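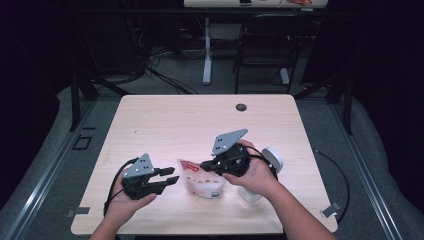
浅色木纹的桌面，一小袋零食平躺在上面。

十一月一到，我的下午就开始变得很长。四点钟天色就不对了，晚饭又要等到七点多，中间这一段肚子特别难伺候，吃多了晚饭没胃口，不吃又心慌，在屋里转来转去，开一下冰箱，关上，再开一下。我妈管这个叫“嘴里寂寞”，说得挺准的。所以今年我给自己定了个规矩，下午那顿认认真真地吃，东西摆到桌子上，人坐下来，一小袋零食配一小杯喝的，吃完就收。

听上去没什么好写的是吧，但是我已经坚持了好几个星期了，攒了一肚子心得，不写出来难受。

先说零食。我以前买零食都是买大袋，越大越高兴，觉得划算。Vultside那边有一家叫Hashemi的杂货铺，门口永远堆着纸箱，老板喜欢搞大袋特价，我每次去都抱两袋回来，米饼、薯片、那种裹了糖粉的花生，全是大袋。然后呢，打开第一天脆得不得了，第二天还行，第三天就软了，软了又舍不得扔，就那么夹着个夹子在柜子里待着，一直待到我哪天大扫除，很愧疚地把它请出去。算下来根本不划算嘛！

现在改买小袋了。小袋的好处是它替你决定了什么时候停。一袋就一袋，吃完袋子底朝天抖一抖，结束。我试过用碗分装大袋，意志力强的人应该可以，我不行，我会回去添。

小袋也有小袋的毛病，包装多，垃圾多，这个我认。我的折中办法是不买那种大袋里套小袋、小袋里还有个塑料托的，就买单层的。袋子最好有一块是透的，能看见里头装的东西，心里有数。标签花里胡哨的那种我反而不太敢买，有一回买了一袋，正面印着整颗的大草莓，打开是粉色的小颗粒，粉得很可疑，吃起来像牙膏。

还有撕袋子这件事，我要多说两句。小袋零食十袋里总有几袋是撕不开的，锯齿在那儿，缺口在那儿，就是撕不开，手上再有点油就更没戏。我以前的办法是用牙，被牙医说过一次以后改用剪刀，可是剪刀永远不在它该在的抽屉里。后来我发现，把袋子平放在桌面上，先用手掌轻轻把里面的东西赶到一头，空出来的那头捏住前后两片往两边拉，从封口中间拉开，比顺着锯齿撕容易得多，也不会一下子崩得满桌都是。崩一桌这个事我干过不止一次，最惨的一次是瓜子，后面几天走路还能踩到。

说到桌子。我很喜欢浅色木头纹的桌面，租房子的时候看了好几处，有一处采光更好，可是那家的桌子是黑玻璃的，我进门看了一眼就知道我跟它过不到一块儿去。黑玻璃上一粒芝麻都藏不住，手指印更不用提。浅色的就宽容得多，掉点饼干渣看不太出来（我知道这不是什么光彩的理由）。它唯一怕的是颜色重的东西，咖啡、酱油、火龙果，还有接下来要说的这个红的。

对，喝的。

我今年迷上了洛神花。起因是在Pimunton的早市上看见有人卖干的，一大麻袋，深红发紫，闻着酸酸的，摊主让我捏一片放嘴里，酸得我眼睛都眯起来了，当场就买了。从Pimunton坐697路回来，一路上整个包都是那个酸味儿，旁边的阿姨看了我好几眼。

做法特别简单，我把我现在固定的配方写在下面，以前每次都凭手感，有时候酸得没法喝，有时候淡得像涮锅水，后来老老实实拿秤称了才稳定下来。

干洛神花40克，清水冲一遍，别泡太久，颜色会跑。
冰糖随意，我放一小把，怕酸的人多放。
陈皮一小块，没有就算了。
水2升，凉水下锅，开了以后转小火，煮到花瓣都舒展开、颜色变得很深就关火，盖着盖子放到不烫手。
滤掉花，装瓶，进冰箱。

冰箱里我一般放3天，喝不完的拿去冻成冰块，丢在苏打水里也好喝，颜色会一丝一丝地化开，很漂亮，可以盯着看好久。

煮过的花瓣别扔！沥干一点，加糖和一点点水，再回锅熬一会儿，就是一小罐酸甜的花酱，抹面包、拌酸奶都行。我第一次煮的时候直接倒掉了，后来想起来心疼得不行。口感有点像软的果脯，嚼起来还带一点韧劲，我家里有人觉得怪，我觉得很好，所以那一罐就归我一个人了。

也有朋友喜欢往里加肉桂。我试了，不反对，可是一加肉桂就变成圣诞节的味道了，还早呢，先等等。姜可以放一两片，冷天喝热的时候很合适。薄荷叶我不推荐，薄荷跟这个酸味儿凑在一块儿会打架，喝一口像刚刷完牙吃山楂。

装瓶我用的都是喝剩下的透明塑料瓶，洗干净晾干，等水凉透了再灌。一定要凉透，我有一次性急，还热着就往里倒，瓶子当场就缩成一团，歪着脖子站在那儿，像受了什么委屈。玻璃瓶当然更体面，我也买过一只Prellum的，瓶身很好看，瓶口收得又细又长，结果洗起来要命，刷子伸不进去，瓶底那一圈红色怎么都弄不干净，最后被我拿来插尤加利了。

透明的瓶子有一点我很喜欢，喝到哪儿了一眼就能看见，也能看见那个颜色挂在瓶壁上，一晃就往下淌。

然后是杯子。我的下午杯子很小，真的很小，就是那种矮矮的、圆筒形的小塑料杯。第一次拿出来的时候被家里人笑话，说你这是喝药呢。可是洛神花水这种东西就适合小杯，酸的，一大杯灌下去胃不舒服，小杯一口一口地抿，抿完了再续，有种很讲究的感觉（其中一半是我自己哄自己的）。而且小杯洗起来快，水龙头底下转一圈就干净了。

小杯唯一的难处在倒。

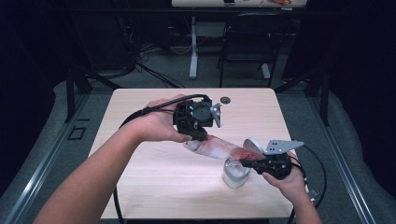
瓶子放得快平了，瓶口底下是那只小杯子。

往小杯里倒东西，跟往大马克杯里倒完全是两码事。大杯你随便来，瓶子一歪哗啦一下就行了，小杯的口就那么点儿，水柱稍微往前冲一点，就越过杯子去拥抱桌面了。浅色桌面加红色的水，你想想。我桌子靠里的那头还有个黑色的圆圆的穿线孔，我一直在担心哪天水流到那边，顺着孔滴到底下地毯上去。

我摸索出来的倒法是这样的，会倒的人可以直接跳过这一段，不会倒的人（就是我）请收下。

瓶子太满的时候别硬倒，先想别的办法，我会先倒一些到大杯子里，大杯给家里人，剩下的才好控制。瓶子越满，一开头那一下冲得越远，而且塑料瓶软，手一紧张就捏，一捏就喷。满瓶的时候我宁可把杯子端起来凑到瓶口去接。

两只手都要用上。一只手托着瓶底那头，另一只手扶着靠近瓶口的地方，这样瓶子往下歪的速度自己能管得住。我以前单手倒，觉得很潇洒，手腕一抖，潇洒就没了。

瓶口要低，低到跟杯口贴得很近，但是别碰上，碰上了杯子会被顶倒，小杯子太轻了，里头没水的时候尤其站不稳。倒进去一点点底子，它就稳当了，后面就放心多了。

瓶子里剩得不多的时候，要放得很平很平才倒得出来，几乎是躺着的，稍微往瓶口那边低一点。这个时候特别考验耐心，红红的一道慢慢爬过来，你就等着，别抬瓶底。一抬，后面的全跟上来了，刹不住。

瓶盖也要管好。拧下来的盖子内侧是湿的，随手往桌上一扣，就是一个红圈，印章一样。所以盖子要内侧朝上放，或者找个小碟子给它待着。我的桌上现在还有一个浅浅的粉色圈圈，就是早先留下的，拿小苏打搓过，拿柠檬擦过，淡了一点，没掉。有人留言教过我用白色的橡皮擦，我还没试，试了再来汇报。

收尾那一下我到现在也没有完全学会。就是倒够了要停的时候，瓶口总会挂一滴，你把瓶子立起来，那滴就顺着外面流下来，流到手上，再流到袖子里。餐厅里的人倒酒会转一下瓶子，我学着转了，转完那滴换了个方向流。现在我就老老实实在瓶颈上包一圈厨房纸，难看，管用。

好了，喝的说完了，回头说说搭配，这个才是我最想写的部分。

洛神花水是酸的，配的零食最好是咸的或者带油香的，米饼就很好，烤得干干的那种，咬一口满嘴都是米香，再来一口酸的，嘴巴又清爽了，又想吃下一块。甜的也可以，但是别太甜，太甜了以后再喝这个，会酸得打哆嗦，跟刷完牙吃橘子一个道理。虾片我也喜欢，就是掉渣厉害。坚果要选原味，盐焗的吃两把就渴，一渴就把小杯子喝成了大杯子，违反规定。

海苔我试过，不行，海苔遇上酸的有一股奇怪的腥气，不知道是不是我买的那种不好。巧克力也一般。最意外的是奶酪味的小饼干，本来是不抱希望随手拿的，结果特别合适，奶味把酸的那个尖角磨圆了，那天我破例吃了第二袋。

无聊的时候我还排过一个顺序，先吃还是先喝，差别挺大的。先喝一口，嘴里是酸的，接着吃咸的，咸味会显得特别重。反过来，先吃一口再喝，酸味就很温柔。我现在是先吃。家里那位不管这些，一口气喝完杯子里的，再一口气吃完袋子里的，前后用时不到一首歌，然后站起来说，还有吗。

对了，有人问我为什么不泡茶，泡茶多省事。我下午喝茶晚上是睡不着的，绿的红的都不行，连白茶都不行，躺在床上把小学同学的名字从头背一遍。洛神花水没有这个问题，至少在我身上没有。就是空着肚子别喝，胃会抗议，所以零食一定要在，你看，这下零食也有了正当理由。

桌子上除了吃的喝的，我尽量什么也不多放。手机放到别的屋里去，一开始很难受，手都不知道往哪儿搁，后来就习惯了，就看看杯子，看看袋子背面的配料表。配料表是很好的读物，我现在能分辨好几种植物油了，还知道了“食用香精”写在第几位大概意味着什么。有一袋米饼的背面写着“请于平稳处开启”，我觉得这句话写得太好了，念给家里人听，没有得到想要的反应。

收拾也很快。空袋子我会叠一下，先把里面的气压出来，对折再对折，最后折成一个小三角塞进自己的开口里，这样扔进垃圾桶不占地方，也不会飘。杯子冲一下倒扣在架子上。瓶子要是空了，当天就要洗，红色在塑料上过了夜就不太好洗了，放一点米和温水，盖上盖子使劲晃，瓶肩那几圈凸起来的棱最容易藏颜色，多晃一会儿。擦桌子用湿布先擦一遍，再用干布，别偷懒只擦湿的，木纹的缝里会留水印。

前几天又去了一趟Hashemi，大袋特价还在，这次是红薯片，纸箱上手写着好大的价格，我在那儿站了挺久。最后买了小袋的，外加一包从没见过的烤豆子，还有冰糖。老板说你今天怎么买这么少，我说我在改邪归正，他给我多塞了一袋试吃的。

烤豆子太硬了，不推荐，牙口好的另说。

下个月干洛神花应该就要见底了，Pimunton的早市冬天不知道还摆不摆，要是不摆，我打算换成山楂，颜色没有那么红，也酸，也不影响睡觉。山楂要不要去核我还没想好，去核很烦，不去核又有人会抱怨。有煮过的朋友麻烦在底下说一声，水和山楂放多少，要不要加甘草，我先把瓶子洗出来等着。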